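HSM 114 Household Textile Care
Handout 7: Folding and Storing Hooded Garments
Instructor: Teodora Radonjić
Lab supervisor: Radomir Bošković
Revised 12 September 2018

Reading before lab: Handout 4 (flat folding of T-shirts and knit tops). The terms hem line, shoulder line and center fold are used the same way here and are not defined again.

1. Why hooded garments are treated separately

A crew-neck sweatshirt folds into a rectangle of nearly even thickness. A hooded one does not. The hood adds two or more layers of heavy knit at the neck end, and the seam joining hood to body is usually the stiffest line in the garment. If the hood is left bunched behind the neck, the finished fold is wedge-shaped and a stack of such folds leans after the third or fourth piece.

Sleeves are the second difficulty. Fleece-backed knit grips itself. A sleeve that has doubled over inside the fold will stay doubled, and the crease sets under the weight of whatever is stacked on top. Sleeves must be straightened to full length before any fold is made.

2. Work surface

A made bed is the usual surface at home and is acceptable for this lab. It should be larger than the garment with both sleeves extended. Smooth the bedspread first. A wrinkle in the cover transfers to the underside of the garment and moves the center line.

A patterned cover can be useful. Wide stripes give a line to sight along when checking that a sleeve is straight. Diagonal stripes are less useful for squaring the hem, and students tend to follow them without noticing. Square the hem to the edge of the mattress. Dark garments on dark covers are hard to align, and a pale towel laid under the garment corrects this.

3. Handling before the fold

3.1 Lift the garment clear of the surface and let the body hang. Most twists in the torso come out under the garment's own weight.

3.2 Take one sleeve at the cuff and draw it outward, away from the body, until the fabric between shoulder and cuff is under light tension. Do not pull hard. Ribbed cuffs stretch and recover slowly.

3.3 Release, then repeat with the other sleeve. Compare lengths. A difference usually means a twist at the armhole and not a fault in the garment.

3.4 Locate the hood. At this stage it will generally have collapsed into a bunch near the neck. Leave it until the body is flat.

3.5 Lower the garment hem first, so that air leaves toward the neck. Lay it front side down for the Zellton fold and front side up for the Mistton fold.

4. The Zellton fold (flat, for shelves)

Open the hood and lay it flat above the shoulder line. Fold one side of the body in to the center line and turn the sleeve back down along the folded edge. Do the same on the other side. The cuffs should lie just inside the hem and should not overlap. Bring the hood down over the back. Fold the hem up to the shoulder line, then fold once more if the shelf is shallow.

The hood ends up inside the packet, which evens out the thickness. The cost is a crease across the hood. On heavy fleece it falls out with wear. On thin jersey it may need steam.

5. The Mistton fold (tucked, for drawers and bags)

Fold both sleeves across the chest. Fold the body in half lengthwise. Roll from the hem toward the neck, keeping the roll tight – a loose roll will not fit the hood. Turn the hood inside out over the roll so that it holds the whole piece closed. Drawstrings go inside the roll. Metal string ends left outside catch on knitwear in the same drawer.

Not recommended for garments with printed fronts. The roll bends the print repeatedly along the same lines.

6. Common faults

Leaning stack: hood not flattened before the first fold.
Visible band at the elbow: sleeve doubled at 3.2, not corrected.
Hem longer on one side: garment squared to the bedspread pattern.
Roll opens in the drawer: air trapped at 3.5, or hood too small for the roll. Use the Zellton fold.

7. Lab task

Work in pairs in Room 517. Each student folds two hooded garments by each method, and the partner checks the cuffs and hem before the last fold. Garments must be clean and fully dry. Record the fabric, the method and any fault from section 6 on the lab sheet. Mr. Bošković will sign sheets at the bench. Unsigned sheets are not graded.

Students who miss the session may do the task at home on a bed or large table and bring the four finished pieces to the next lab, unopened. 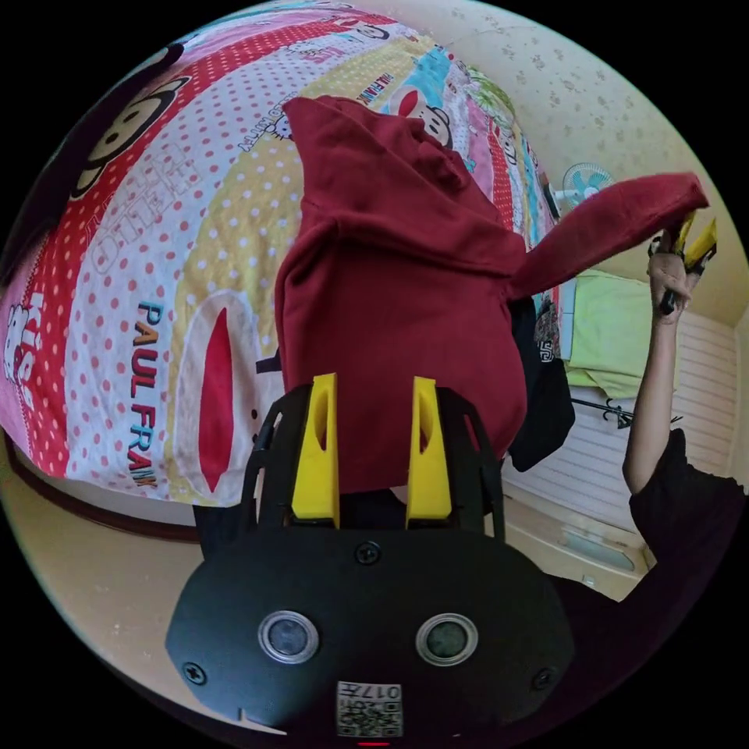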